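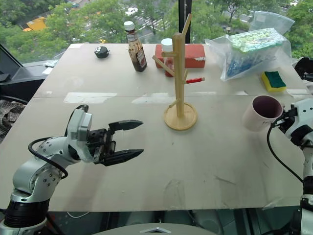

13/01/2019

Mugs, of all things, took up most of my day, and I'm not a bit sorry. I have been promising myself since we moved to Rimlow that I'd do something about the cupboard over the stove, where they have been stacked two and three high and where I have to hold the top one steady with my chin (well, nearly) to get at the one I want. So now there is a mug tree. A light wooden one, with a round base and a good thick post, and one of the pegs is wrapped in bright red, which pleased me more than it should have.

I found it at the Dumlao sale on the way back from the dentist. They wanted 139 for a set with a tray and a bread box, and I said no thank you, I only want the tree, and the girl was very sweet about it and let me have it on its own. I carried it home on the bus on my lap. A man across the aisle asked if it was for hats!

The first question was which mugs deserve a peg. The pale pink one, of course, with the dark mauve inside. I've had it since the Bristside apartment and I drink nearly all my tea out of it, and the color inside has the great advantage of never showing a stain. After that it got harder. Mother's two with the thin handles are too nice to leave out where a sleeve could catch them, and the big soup one from Zoratberg would surely drag the whole thing over on its side. I went back and forth on that one for ages and then put it back in the cupboard, feeling guilty, as if it could tell.

Ulises Espinoza from upstairs came down for his ladder in the middle of it all and stayed for an hour. He thinks mugs should hang with the handles all facing the same way, and he thinks the heavy ones belong low down, and I expect he's right on the second point. He told me his grandmother in her day had 67 cups on hooks under one long shelf and washed every one of them each April whether they had been used or not. I said I'd be doing well to wash mine after breakfast. He laughed and ate the last of the ginger cake — I had been saving it, but never mind.

I do wonder about keeping the tree near the window. It's pretty with the light behind it, and the table is big enough, but I'd have to walk the length of the kitchen with the kettle. Perhaps the counter after all. I'll try it there tomorrow and see how I feel with my coffee.

Must return the ladder. He went back up without it.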